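4. Building and Running the Workshop Cell

4.1 Layout of the shared room
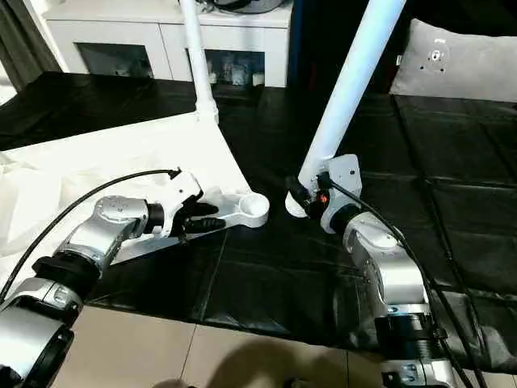
Figure 4. The two arms at work on the white stand. The left gripper is at the L-shaped bracket, and the right gripper holds the lower end of a pole.

The cell described in this section was put together in the shared workshop at Trordale, in a room that members also use for sewing, bicycle repair and the occasional birthday party, and a good many of our design choices make more sense once that is kept in mind. We could not bolt anything to the walls, we could not fence off a corner, and whatever we built had to be out of the way again by evening. We began in August with one arm on a rolling cart, and the second arm joined it after the first round of trials had shown us (rather painfully, it must be said) how little a single gripper can do with a long, light part that wants to swing away from it.

Both arms stand low, so that large parts can be handled close to the floor. A black mat of square padded panels covers most of the shared working area, with the beige tile left bare nearer the arm bases. The mat was the cheapest thing we bought and we would buy it again tomorrow. Dropped parts survive, knees survive, and the seams give a person setting up the cell an easy reference for putting things back more or less where they were the day before. Its one drawback is the shine. The surface reflects light in soft patches, and our early part detector was quite fond of these patches and would propose grasps on them with great confidence. We dealt with this by masking the floor plane before detection, as described in Section 3.

The cables took longer than we care to admit. Each arm has a black cable that runs on the outside, and on the left arm it loops over the links and ends in a small connector at the top of the wrist block. We left plenty of slack, taught the planner to stay clear of full wrist turns, and added a short check at the start of every session in which each arm moves slowly through its range while someone watches.

4.2 The assembly task

We wanted a task that looked like something people really do at home on a weekend, and a white stand with long poles and small fittings suited us very well. The poles are awkward in just the right way. Held near one end, a pole acts as a lever, and a small error at the wrist becomes a large one at the far tip. The fittings bring the opposite problem, being small, smooth and much the same color as everything they attach to. In Figure 4 the bracket lies on a larger flat white surface, and even a person looking at the camera feed may need a moment to find its outline. For the same reason we gave up on color cues early and relied on edges and depth.

The work is divided loosely between the arms. The planner, which we call Mikine, gives one arm the job of steadying and the other the job of moving, and it may swap the two between steps if the reach is better the other way around. We had first written the roles in by hand, with the left arm always steadying, and were a little sad to see how much better things went once that rule was taken out. Mikine runs on top of the Pärn control layer, which handles timing and stops both arms if either one meets more force than it expects.

4.3 Sessions and records

Data were gathered over 14 sessions, in which we logged 2,083 grasp attempts on poles, brackets and base fittings. Each session opened with the cable check and a short calibration, and then ran until the room was needed or the people were tired, whichever came first. The last session was held on 12th April. Attempts in which a person stepped onto the mat were stopped at once and are left out of the totals, while attempts that merely went badly are all kept in.

Seven sessions used the fixed roles and the other seven used the swapping planner. This was not a blind comparison, and we make no claim that it was. The people resetting the parts knew which version was running, and they also grew better at resetting them as the weeks went by, so some part of the later improvement surely belongs to them. The Grirmont gripper settings were left alone throughout, apart from a change in closing speed that we return to in Section 5.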